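The woman who mails yarn to 790 strangers

I got lost twice on the way to Laine Pärn's place, and both times I called her, and both times she laughed and said the hardware store moves everybody's directions around in their head. I still don't know what that means. When I finally pulled in, she was on the porch with two mugs of coffee and a dog that wanted nothing to do with me.

If you knit, you may already get mail from Laine. She runs Grindard, a yarn club (she hates the word "subscription") that sends out hand-dyed wool every other month. She started with eight members, and she was related to five of them. Now there are 790, and a waiting list she's a little embarrassed by.

"My aunt Austra was the first one who paid me," she said. "Austra Eglītis. She paid me in cash, in an envelope, and she wrote 'yarn' on the envelope so I wouldn't get confused and think it was for something else."

I asked whether she grew up knitting and she made a face. She did not. She learned at 31, in a winter when she'd hurt her knee and couldn't go to work, and the first thing she made was a hat so big that her brother used it to cover a lawn chair. The dyeing came out of being cheap. She'd bought a huge cone of plain cream wool at an estate sale and got sick of looking at it, so she put some in a pot with onion skins.

"It came out the color of a bad tooth," she said. "I was thrilled!"

We went inside because it was one of those April mornings that look warm from the car and aren't. The dye kitchen used to be a mudroom. There are four big pots, a laundry sink, and a rack over the heater where skeins hang dripping into a kiddie pool with cartoon fish on it. The whole room smells like vinegar and wet sheep, and I say that with affection — I went home smelling like it and my cat followed me around for two days.

Laine mostly uses acid dyes now, though she still does one batch a year with plants. Last year it was walnut hulls and goldenrod. People write in and beg for more of the goldenrod, and she tells them to take it up with the goldenrod.

"You can't get the same yellow twice. I've got notebooks, I've got weights down to the gram, I write down what the well water's doing. And then it rains a lot in August and forget it. You get what you get. Some members love that and some of them send me a swatch from two years ago and say, can you match this? No! I can't match it! I couldn't match it the day after."

Do those people quit?

"One did. Then she came back and asked for her old spot in line."

The wool itself comes from a handful of small flocks, most of them within a couple hours' drive. The one she talks about the most belongs to Līga Rozīte, who keeps 168 sheep on a hill that Laine says no sensible person would put a sheep on. She goes out every spring for shearing and is allowed to do exactly one job: pick through the fleeces at the skirting table and pull off the dirty edges. She once asked to try the shears. Līga looked at her for a while and then handed her a broom.

I wanted to know about money, and I figured she'd dodge it, but she got out a spiral notebook and showed me. For the first three years she paid herself nothing. In the fourth year she bought a used van and called that a salary. The turning point, if there was one, was a pattern called Mets, a plain yoke sweater with little dark trees around the shoulders, written by her friend Elīna Laur. Elīna knitted the sample in Grindard wool and mentioned it in one line at the bottom of the page. Laine had orders for roughly 3000 skeins before the month was out, and she had, in the house, enough for maybe a dozen sweaters.

"I cried in the bathtub," she said. "Then I got out and called Theerawat."

Theerawat Luangrath had been her supervisor back when she worked at a print shop, and he was newly retired and, according to his wife, underfoot. He came over to help for two weeks. He's been there six years. He built the drying racks, he fixed the van, and he's the one who made her quit writing every address by hand.
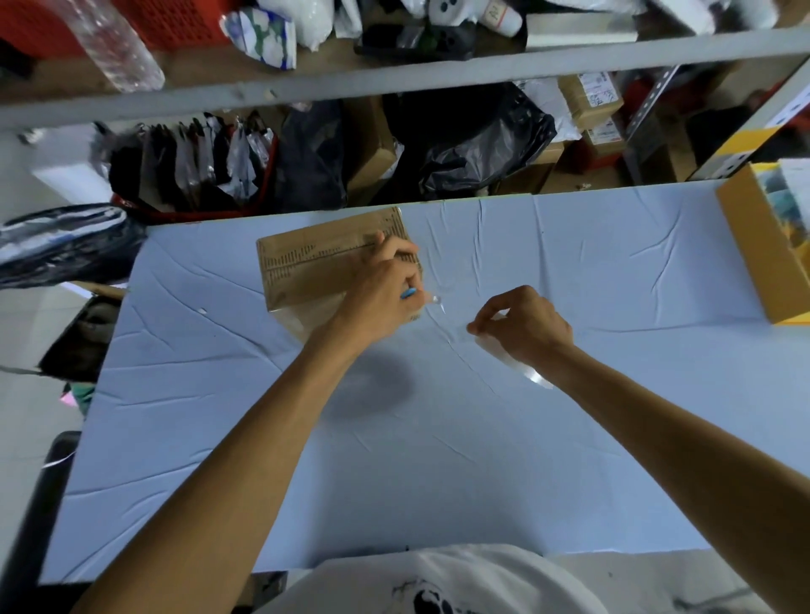 Hands busy with a flat cardboard package and a strip of clear plastic.

He was around the day I visited, and I cornered him by the coffee pot. I asked what he'd learned about yarn in six years. He thought it over.

"It gets in the dryer," he said.

He doesn't knit. He tried it one time, he told me, and got as far as a coaster. But he has strong opinions about color, and Laine runs every new one past him before it goes in the club. He killed a mauve last fall. She's still mad about the mauve. She brought it up four times while I was there, and at one point went and got a skein of it out of a closet so I could take her side. (I did like it. Sorry, Theerawat.)

The names are their other fight. Laine names her colors after things she sees out driving, so you end up with Wet Mailbox and Gas Station Carnation and Somebody's Good Truck. Theerawat thinks they should sound nicer. The members are with Laine, as far as I can tell from the letters, and she gets a lot of letters. She keeps them in a bread box. One lady in her nineties writes after every shipment with a full report on what she made, who she gave it to, and whether they said thank you.

Next up is a heavier yarn called Staster, which will be for mittens and outdoor hats and anything you plan to be rough with. It's two plies of Līga's darker wool, left undyed, and Laine gave me a test skein to take home. It's a deep brown with some gray running through it, and a bit scratchy until you wash it. I've got most of one mitten done.

I asked if she'd let the club get any bigger. She looked over at the kiddie pool, where a row of green skeins was still dripping on the fish.

"I'd need another pool," she said, and went to see what the dog was barking at.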